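Kasgate Technical Institute | Hardware and Key Control | Handout 3: Split Rings and Ring Carriers

Print this page | E-mail this page

Course notes prepared by Shirley Whitlock. Revised Oct 19, 2021.

3.1 Terms

A split ring is a length of wire wound into a flat double coil, with the two ends lying against the body of the coil. It has no latch. An item is threaded on by lifting one end and feeding the item through the full double turn. The ring then closes under its own spring.

A carrier is any flat plate or bar that holds several rings at once. In key control work the carrier is issued and returned as one unit, and the rings on it are assigned to doors, cabinets or vehicles. Carriers in common use are the straight bar, the closed loop and the U-shaped or horseshoe plate.

3.2 Load on a horseshoe plate

The horseshoe plate is normally hung from a single ring near the top center of the curve, with the opening down. Rings threaded on the plate are free to shift, and they tend to gather toward the two ends. A larger group on one side moves the center of gravity to that side, and the plate will tilt unless rings are redistributed.
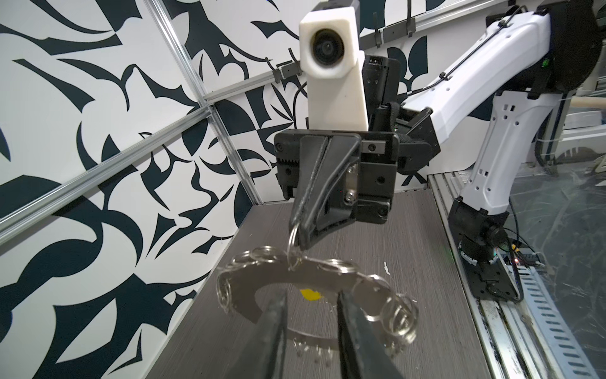 Fig. 3-1. U-shaped steel plate hung from a single ring, with split rings clustered at both ends.

Bunched rings overlap and lie at different angles. For inspection they must be separated, and each one turned until the wire end is visible. Look for:

- a gap between the coils when the ring is unloaded
- a wire end that stands away from the body
- flattening of the coil where it bears on the plate edge

Reject a ring that shows any of these. Do not squeeze a sprung ring closed with pliers and return it to service — the wire has already yielded and will open again under less force.

3.3 Hanging and storage

A loaded carrier is stored on a hook, one carrier to a hook. Hooks on a rack should be evenly spaced, with enough clearance that neighboring carriers do not touch.

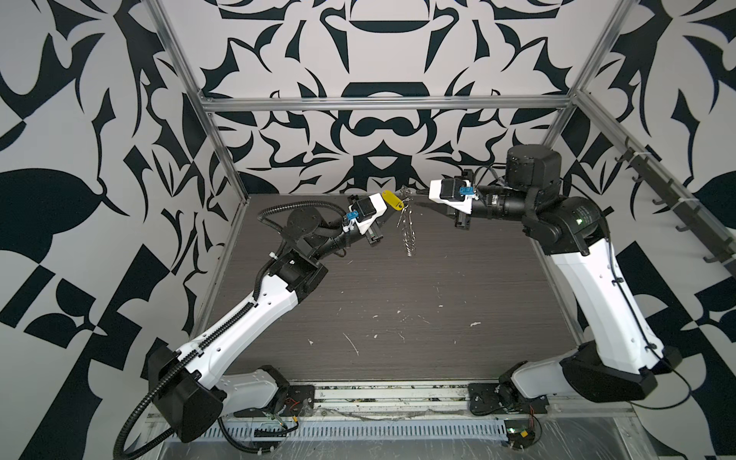
The suspension ring takes the weight of everything below it and is checked first. It should be of heavier wire than the rings on the plate. When a carrier is handed from one person to another, the receiver takes hold of the plate before the suspension ring is released.

3.4 Exercise

Work in pairs. Weigh the loaded carrier, remove all rings from one end, and weigh again. Record both values and the direction of tilt on the log sheet. Sheets go to Roland Sugden, Room 108.

Contact: Hardware Program Office, Room 171 | Copyright Kasgate Technical Institute | Back to top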